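Plarnlow Shared Workshop
Minutes of the equipment review meeting, September 24, 2022

Chair: Encarnación Herrero
Minutes: Zoriana Pavliuk
Apologies: none received

1. Previous minutes

Accepted, with one correction. The quote from Lill for shelving did not include delivery. The shelving is still not up.

2. Wultik handling package, trial offer

Encarnación went through the revised offer from Wultik. The package is the two-handed unit, the fabric covers, a set of marked-zone templates and remote support during business hours. The price is $800 a week for a minimum of eight weeks, plus a setup fee which the offer calls "nominal" and does not put a figure on. Zoriana asked for that figure in writing last time and has asked again.

The brochure says the unit will "take over routine sorting from day one". Several members wanted to know what routine sorting means. The supplier's own checklist asks for a fixed work area outlined on the floor, bins kept in the same spot, nothing stacked more than one deep and a person nearby while it runs. It was put to the meeting that by the time someone has done all of that, most of the sorting is done too.

Encarnación replied that the checklist was for the trial only and that Wultik expects to relax it. Asked when, she said the supplier had not given a date.

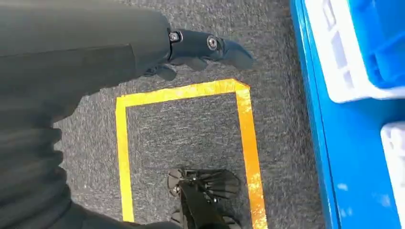
Discussion moved to the results sheet. Wultik reports 118 completed picks from its demonstration and gives no number for attempts. Without the second number the first is not much use to us. The sheet also doesn't say whether a pick that needed a person to straighten the part beforehand was counted. Zoriana will not put the sheet in the members' folder until both points are answered.

Floor marking was raised. The offer treats tape as a consumable at the customer's cost. Scuffed tape on carpet is a nuisance at the best of times, and the offer is silent on whether the unit minds if an outline gets worn or is re-laid a bit crooked. If it does mind, somebody here will be re-taping in their own time, and that labour should go in the costing.

Covers: the fabric sleeves are to be laundered by the supplier only, at a charge. Nobody present could see why. Encarnación to query.

Hands: replacement finger segments are excluded from the warranty as "wear items". Members who have looked after the older gear pointed out that the fingers are the part most likely to be knocked about. A price list was requested. The supplier's answer was that pricing is provided at the time of order, and the meeting did not accept this.

3. Comparison with Trirner

Trirner has offered a simpler single-arm kit for purchase. It is slower on paper and has no remote support, but the parts list is published and priced. Setup is said to take about 5 hours. There was no great enthusiasm for it either. One member asked that we also cost doing nothing, meaning the present roster with better labelled crates. Agreed.

4. Decision

Moved that the Wultik offer be accepted for the minimum term. No seconder. Motion lapsed.

Moved that Wultik be asked for attempt counts, the setup fee, the finger segment prices and a shorter trial, and that nothing be signed in the meantime. Carried, Encarnación abstaining. She asked for it to be recorded that she thinks a trial is the only way to find out, and that the supplier may not hold the rate.

5. Actions

EH: write to Wultik with the four questions, and the laundering query.
ZP: one-page costing for Wultik, Trirner and the present roster, tape and labour included.
EH: chase Lill for a delivery price.

6. Other business

The key to the side door is missing from the hook again. Please return it.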